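13th April, Draserstead

Sanaa Tahiri runs the handling bench at Ollo, and for the open day she had it moved from the back of the building to the front, next to the loading door. The bench is a table, an arm with a two-finger gripper and a small camera at the wrist, and a monitor turned toward the visitors. We spoke between the second and third demonstrations. She kept one eye on the monitor throughout.

The work concerns packing supplies: rolls, tubes, pouches, small cartons. Ollo's customers send these out in mixed boxes, and the boxes are still filled by hand. "The arm part is old," Tahiri said. "You can buy an arm. The part we work on is the last two inches before contact, and what the fingers do in the half second after."

Her group started with cartons in January of last year and moved to rolls once the cartons became dull. Rolls are harder for several reasons, which she went through in order. A roll can lie flat or lean. It can be taken across the full diameter, if the gripper opens wide enough, or by the wall, with one finger inside the hole and one outside. Ollo's gripper does not open wide enough for the larger sizes, so the wall grasp is the default.

"With the wall grasp you have a placement problem on the inside finger," she said. "Too shallow and it slides off the edge. Too deep and the tip meets the table. On a tilted roll, those two limits get close together."

I asked how the system knows where the wall is. Clear tape is known to be awkward for depth cameras, which tend to read through it or return nothing. Tahiri said they had stopped asking the depth camera about the tape at all. The planner looks for the core, which is opaque and usually printed, and works outward from it. The thickness of the wound tape is estimated from the color image alone.

"We were losing a lot of time trying to clean up bad depth," she said. "Then Filali suggested we throw it away for that class of object. The code got shorter."

Filali is the planning module. It was named after a street, and she did not elaborate. It proposes grasps, ranks them, and passes the best to a second program, Nondis, which handles finger force. Nondis was written for soft pouches and had to be retuned for rolls. A pouch gives under the fingers and a roll wall gives very little, so the original settings closed too far before the force reading stopped them.

The training set for rolls stands at 1712 recorded grasps. Of these, 378 were made on clear tape, and Tahiri would like that number to reach 1000 before the group claims anything in writing. Each recording holds the wrist video, the joint positions and the finger width. Failed attempts are kept and labeled by type. She considers the labels more useful than the successes, and said that a slip outward and a slip inward should never have shared a category, as they did for the first few weeks.

On the day, visitors stood behind a line of floor tape and watched the wrist view on the monitor. The arm moves slowly at open days. Tahiri put it at 40 percent of the working speed and said the limit was set in the controller, where the operator cannot change it from the bench. Most questions from the floor were about speed. A few were about what happens if somebody moves the object during the approach. The planner repeats its estimate until the fingers are close, then commits. After that point a moved object is a missed object.

She showed me the wall grasp on the monitor and pointed to the two fingertips, one on each side of the wound tape. The ribbed pad on the inner face of the finger in the core is the third design they have used.

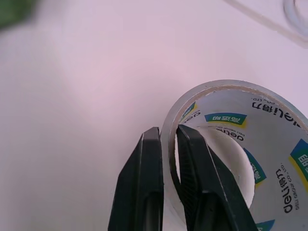 Oduya disagreed with the emphasis on pads, and said that a better estimate of tilt would have made the first design good enough. The group had changed the pad and the tilt estimate in the same month, and the two effects were never separated. Tahiri accepted the second point. "We should rerun it with the old pads," she said. "We still have a set in a drawer."

I asked what remains before the bench could go to a customer. She listed placing first. Picking a roll up is one task, and setting it down in a half-full box is another, with less room for the inside finger to withdraw. At present the arm releases from slightly above the box floor, a method she described as dropping. It is acceptable for tape. It would not be acceptable for glass vials, which one customer has asked for twice.

Cycle time is second on the list. Pad wear is third, and there the data are thin: the current pads have not been on long enough to show a trend. The pads are inspected at the end of each shift and photographed against the same gray card.

The third demonstration was due, and she went to check the stop button, which is tested before every run. The written protocol for the roll trials is available from the bench on request, in its current draft.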